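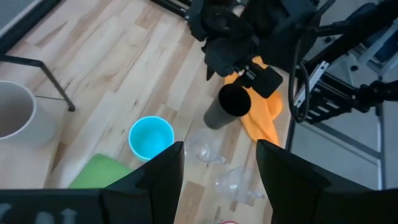 Pale wood flooring with a darker grain.

Hovthorpe clinic opens its doors for free hearing checks

If you have been turning up the TV a little more each month, or asking people to say things twice at dinner, April is your month! The Vendach Hearing and Balance Clinic in Hovthorpe is giving free hearing checks to adults all month long, and you don't need a referral or an insurance card to get one.

The checks take 18 minutes from start to finish. You sit in a quiet booth, put on a pair of headphones and press a button each time you hear a tone. The tones get softer and softer, and some are very high. After that an audiologist looks in both ears for wax or signs of infection and goes over the results with you on the spot. You take home a printed copy of your hearing chart, which your own doctor can keep on file and compare with later ones.

The clinic has set aside 200 appointments, and evening slots are part of the plan this time. Last spring the checks were offered only during the workday, and plenty of people who called couldn't get away from their jobs. Now the booths will stay open on weeknights until 7:30, and there is one Sunday session for families who would like to come in together.

Hearing loss usually comes on slowly. Many people lose the high sounds first, so they can hear that someone is talking but can't make out the words, especially in a restaurant or a car. Children's voices get hard to follow. Birdsong fades. Because the change is so gradual, a husband or a daughter often spots it before the person does, and a lot of people put off getting tested for years.

The good news is how much can be done. Sometimes the trouble is nothing more than packed earwax, and it can be cleared the same week. Fluid behind the eardrum can often be treated. And for lasting hearing loss, hearing aids have come a long way. They are smaller, many run all day on one charge, and they do a far better job of picking a voice out of background noise than the ones your grandparents kept in a drawer.

Anyone 50 or older is encouraged to sign up, and so is anybody younger who works around loud machines, plays in a band or hunts without ear protection. Ringing in the ears that won't go away is another good reason to book. One caution: if your hearing drops suddenly, over a few hours or a couple of days, don't wait for a screening. Call a doctor right away or go to urgent care, as sudden hearing loss needs quick treatment.

Balance is getting some attention too. The inner ear handles both jobs, and staff will have a short questionnaire on dizziness and falls for anyone who wants to fill it out. People whose answers raise a concern can set up a longer visit, billed in the usual way.

Folks on the east side of town can skip the drive. The Kaplan Street senior center will host two afternoons of checks in its reading room, with a portable booth brought over from the clinic. Rides are available for those who ask when they book. The center's lunch program will be running as usual on both days, so come hungry and make an afternoon of it.

To book, call the Vendach front desk between 8:15 a.m. and 5 p.m., or use the Clelico patient app and choose "Free hearing check" from the list of visits. You don't have to be a current patient to set up an account. Interpreters can be arranged with two days' notice.

Please skip loud music, power tools and the lawn mower on the day of your check, since noise can dull your hearing for hours afterward. If you already wear hearing aids, bring them along with your charger. And bring a friend! It helps to have a second person listening when the results are explained, and there may well be a slot open for them right after yours.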